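Ticket 2474: Gripper drops the test can, then refuses to admit it
Cell: Feditz cell, two-arm bench
Opened: Thu 19 October
Priority: Medium (was High until everyone went to lunch)
Status: Closed, with grumbling

Reported problem

Gripper closes on the test can, reports a good grip, lifts, and the can slides out somewhere on the way up. The controller goes on believing it has a can. It will carry nothing across the cell with great care and set nothing down exactly where it should go. Log shows no faults. Started after the August service, which the service sheet describes as "routine."

Setup

Gripper has the parallel linkage with the thin black finger plates. Cell software is Medum, grip check on, grip force set to 60 percent. Cycle counter on the gripper read 3460 when the ticket came in. Finger plates are due for a swap at 4000, so they were not supposed to be the problem yet.

What was tried first

Restarted Medum. No change, but it had to be done or the first reply on this ticket would have been to do it.

Raised grip force to the next step up. Can stayed in longer, then dropped from higher. Put it back to 60.

Swapped the can for the other test can. Dropped that too.

Re-ran the finger zero from the Medum menu. It passed. It passed again with the fingers held slightly open by a folded parts tag, so from here on we stopped taking the zero routine's word for anything.

Mechanical check

Powered the gripper down and worked the linkages by hand. Right side smooth. Left side had play at the lower pivot, enough to feel and hear. The screw turned a good quarter before it met any resistance. The other pivot screws were tight.

With that pivot loose, the left plate leans out at the top as soon as it takes load. The motor still reaches its target current, the grip check only looks at current, and so everybody is happy except the can.

Fix

1. Backed out the loose screw, cleaned off the old threadlocker (there was not much to clean), put on fresh medium-strength and torqued it to the value on the Limsakul service card taped inside the panel door.

2. Checked the other pivot screws with the same wrench. Did not touch them further.

3. Wiped both finger plates. There was a smear of red on the left one, from the tape.

4. Left it alone for the full cure time. This step has been skipped before. See the older tickets.

5. Powered up, zeroed, closed on the taped can at the normal setting and looked at whether the can stood straight between the plates.

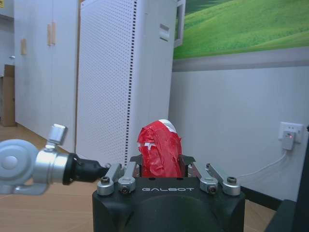
6. Ran the lift with the second arm parked well clear. Its tip ends up too near the left linkage for comfort if you leave it where the teach program does, so send it home first. Full shift of lifts, no drops.

Still open

Grip check should look at finger position as well as current. Rekico has the request. They have had it before.

The red tape on the can is wrinkled and getting worse. Please rewrap it smooth before anyone uses it to judge grip again.

Add "pivot screws, all, with a wrench" to the service sheet. "Inspect linkage" has been read as "glance at linkage" for long enough.

Closing the ticket. Reopen this one if it comes back, do not start a new one.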